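**Bridlow bench arm: pre-run check, September 2, 2022**

- [x] Base seated on tabletop, all flange bolts torqued
- [x] E-stop cuts power within 2 s
- [x] Gripper fingers open and close without binding
- [ ] Table surface clean — crumbs and grit still present, wipe before next run
- [x] Black tape strips not lifting
- [ ] Cable slack at wrist: 12 cm, want more

Block handling, red and yellow blocks in each:
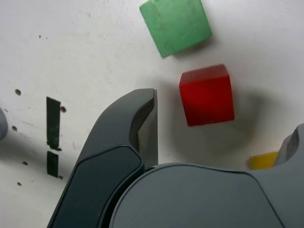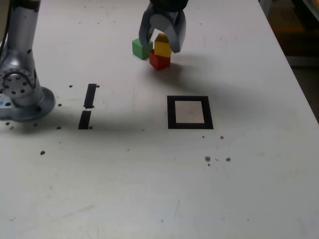
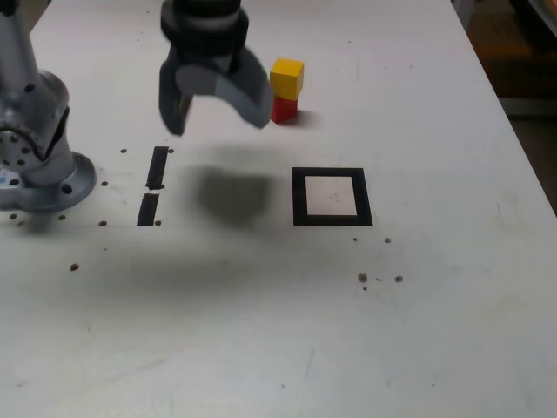 Speed stays capped at 48 mm/s until both open items are closed. Recheck the finger screws after 7 runs.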